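We use cookies to understand how you use this site. Accept all / Manage preferences

Against the prize poem: notes for a talk
Posted 21 June 2023 by the editor

Talk for the Skilterwood summer readings. Speak slowly. Skip the bits in brackets if the first half overruns.
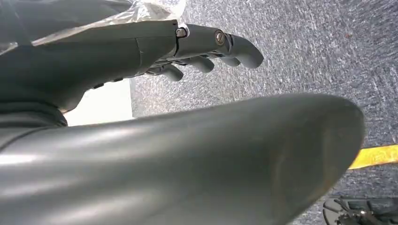 Start with the Flotness anthology. Hold it up. It has 43 poems in it, picked from 3,490 entries, and I have read all 43 twice, the second time in case I'd been in a bad mood the first. I don't think I had. My complaint is that I could not tell you, with the names covered, where one poet stops and the next begins. The line breaks fall where you expect them. The grandmother's hands come in at the third stanza. Everything hangs together the way the fingers of a robotic hand do, segment joined to segment at the knuckle, one small silver bolt catching the light where the finger meets the palm, and you admire the fitting and wait for it to pick something up. I waited through a lot of pages.

Pause. Somebody will want to say that judges can only choose from what they are sent. Let them think it for a moment.

What are they sent? Entry to Flotness costs money. People who pay to enter want a fair chance, so they read last year's winners and write towards them. I would do the same. I have done the same, and got a commendation for it, for a poem about a kettle that I can no longer read without wanting to apologise to the kettle. (Don't read the kettle poem. If asked, say it's out of print.)

Then the judging. The Flotness rules say every poem is read by two people. Fine. But two readers who disagree have to settle somewhere, and the poem one of them loves and the other can't stand seldom gets through. The one they both think is quite good does. I can't prove this, I wasn't in the room. I have sat in other rooms, though, and that is how it went in those.

Now the blurbs. Read three aloud, flat voice, no comment between them:

"Unflinching and tender."
"Tender, luminous, unflinching."
"A fearless tenderness."

I would like to see one of these poets flinch. A flinch would at least show that something had come near them.

Move on to Ukby. Be fair here, they are a small press and they pay their poets. The new Ukby list has a better ear than Flotness. There's a sequence about a bus depot in the spring pamphlet that has real spite in it, and a rhyme on "tarmac" that I was jealous of for days. But the introduction claims that the pamphlet "reinvents the lyric". Does it? It is nineteen pages of decent short poems in the first person. The lyric looks much as it did when they borrowed it.

(Optional: the thing about the word "interrogate". Poems don't interrogate. Suspects would get off.)

Hubáček next. For those who don't know it, this is the translation series, the grey paperbacks with the narrow spines. I came to it with low hopes, as I do to most things with a funding statement longer than the contents page. I was partly wrong. Say "partly" clearly. The two latest volumes are rough. There are lines where the English plainly hasn't settled, where an idiom has been carried over whole and sits there looking foreign. I liked those lines best. You can hear someone having trouble. In the Flotness book no one has any trouble at all.

Against my own case: roughness can be faked as well, and it is being faked. I've seen workshop poems with the full stops taken out and a swear word put in the last line, and they are every bit as tidy as the grandmother's hands. If the room laughs, carry on. If it doesn't, carry on faster.

Somebody usually asks about sales. The anthology sold 1,366 copies, going by the foreword, and the foreword is very pleased about it. Compare that with the number of entries. Far more people wanted to be in the book than wanted to own it. I don't say this to be cruel. I'd like to know what those other entrants are reading, if they are reading, and I'd like a competition to ask them on the form.

Practical bit, keep it short. If you are entering something before the July deadline, send the poem you're unsure about. It will probably lose. The safe one will probably lose too, look at the odds, and you'll have spent the fee on a poem you don't much care for.

Finish by reading the bus depot poem, all of it, including the bad fourth stanza. Then questions. Water is on the left.

Sign up to our newsletter for new essays and reading dates. You can unsubscribe at any time.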